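Gatside Shelving
Bolt-free shelving for stockrooms, garages and workshops

Product code: GS 600/4
Finish: powder-coated, light grey
Sold as: starter bay or add-on bay

General
The GS 600/4 is a free-standing bay with four shelves, made for hand-loaded goods. Uprights are cold-rolled steel, punched on both faces so that an add-on bay can share the upright of the bay beside it. Shelf beams hook into the slots and are driven home with a rubber mallet. No bolts are used in the bay itself. Fixings for wall and floor are sold separately.

Dimensions
Height of upright: 2000 mm
Depth: 600 mm
Shelves per bay: 4
People needed for assembly: 2

Beams may be set at any slot. The lowest shelf should sit no higher than the third slot from the floor, as the bay loses stiffness if the bottom is left open. Where tall items must stand on the floor, fit the rear tie bar (listed under Options) in place of the back beam.

Shelf decks
Chipboard is supplied as standard and is suitable for dry indoor use only. Steel decks are available for damp rooms and for places where oil is handled. Wire mesh decks should be chosen where the building has sprinklers; check with your insurer before ordering. Decks of different kinds can be mixed in one bay.

Loading
Loads are given on the notice supplied with each bay and apply to goods spread evenly over the shelf. Point loads, such as engine parts or safes, are not covered. Put the heaviest goods on the lowest shelf. Do not climb on the beams. The load notice must be fixed to the end upright where it can be read from the aisle.

Compatibility
Beams from the older Tustska range have a different hook pitch and will not seat fully, even where they seem to fit. Do not mix them. Plustance label strips clip to the front lip of all GS beams.

Options
Rear tie bar
Side mesh, full height
Floor plate with anchor hole
Label strip, cut to beam length
Shelf divider, push fit

Delivery
Bays are sent flat on a pallet. The driver delivers to the kerb only. Check the uprights for bent feet before signing, and note any damage on the delivery sheet. Claims made later than this are handled by Mechthild Grabner in the returns office and need photographs of the packing as well as the part.

Page last revised October 31, 2024

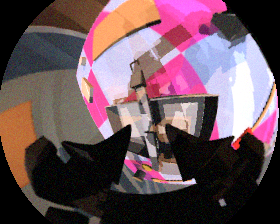 Related products

GS corner bay
GS bench frame
Spare beam locks, bag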